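Recogida de demostraciones para aprendizaje por imitación

La recogida de demostraciones es la fase de un proyecto de aprendizaje robótico en la que se registran ejemplos de una tarea para entrenar después una política de control. Cada ejemplo, llamado episodio, reúne las imágenes de una o varias cámaras, las posiciones articulares del brazo, la apertura de la pinza y una instrucción breve en lenguaje natural. El conjunto resultante se divide en una parte de entrenamiento y otra de validación.

El término se reserva en general para los datos obtenidos con intervención humana. Los episodios generados en simulación o por una política ya entrenada suelen catalogarse aparte, aunque compartan formato.

Procedimiento

El operador conduce el robot por teleoperación desde una posición inicial fija. El episodio comienza con la orden de grabación y termina cuando el objeto queda en su destino o cuando se agota el tiempo asignado. Entre un episodio y el siguiente se restablece la escena, operación que en tareas de mesa puede ocupar más tiempo que la propia grabación.

En el conjunto Fletano, dedicado a la clasificación y el traslado de cestas, el banco de trabajo combina una superficie principal y una balda elevada. La vista de muñeca abarca las dos zonas, además de los dedos de la propia pinza, y sirve de referencia en la aproximación final.

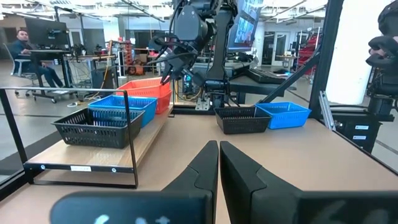
Variación de la escena

Un conjunto en el que los objetos ocupan siempre el mismo lugar produce políticas que memorizan trayectorias. Para evitarlo se modifican de forma planificada la posición, la orientación y la combinación de objetos. El protocolo Urnano, empleado en Fletano, prescribe un cambio de disposición cada 10 episodios y conserva la disposición de partida como metadato.

El color cumple una función distinta. Cuando varias cestas comparten forma y difieren solo en el color, la instrucción debe nombrarlo, y el modelo queda obligado a vincular la palabra con el objeto. Si en los datos un color coincide siempre con una misma posición, ese vínculo no se aprende: la política atiende a la posición e ignora la instrucción. La comprobación habitual consiste en cruzar color y posición en una tabla de frecuencias antes de dar por cerrada una tanda.

Vistas de cámara

La cámara de muñeca ofrece detalle en el punto de contacto, pero pierde el contexto cuando el brazo desciende. Las cámaras fijas aportan una referencia estable y están expuestas a oclusiones por el propio brazo o por la estructura del banco. La mayoría de los conjuntos registra ambos tipos de vista con marcas de tiempo comunes. En Fletano se descartan los episodios con un desfase superior a 3 fotogramas entre cámaras.

Los objetos en primer término pueden ocultar en parte a los que quedan detrás. Estos casos se conservan, ya que la política encontrará oclusiones semejantes durante su uso. El fondo tampoco se recorta: la presencia de personas, monitores o luminarias forma parte de la distribución de entrada.
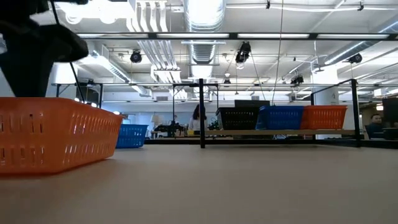
Ravindra Kandpal objeta que conservar todas las oclusiones encarece el entrenamiento sin una mejora proporcional, y propone limitar su peso en el muestreo. En su opinión, el cruce entre color y posición influye más en el resultado que la variedad del fondo, y debería verificarse al final de cada jornada.

Control de calidad

La revisión se realiza en dos pasadas. La primera, automática, detecta fotogramas perdidos, saltos articulares y archivos incompletos. La segunda, manual, asigna a cada episodio una de las etiquetas «válido», «recuperado» o «fallido». Se entiende por recuperado el episodio en el que el operador corrige un agarre defectuoso sin detener la grabación.

La primera versión de Fletano partió de más de 600 episodios grabados, de los cuales 359 superaron ambas pasadas. Los fallidos se distribuyen en un archivo separado y se utilizan para entrenar detectores de fallo.

Formatos y herramientas

El formato Bhardwaj almacena cada episodio en un directorio propio, con el vídeo comprimido y las señales del robot en tablas. Sedholm, herramienta de consulta asociada, permite filtrar por instrucción, etiqueta de calidad u operador. La conversión a otros formatos conserva las marcas de tiempo, pero no las notas de revisión.

Véase también

Teleoperación
Clonación de comportamiento
Calibración mano-ojo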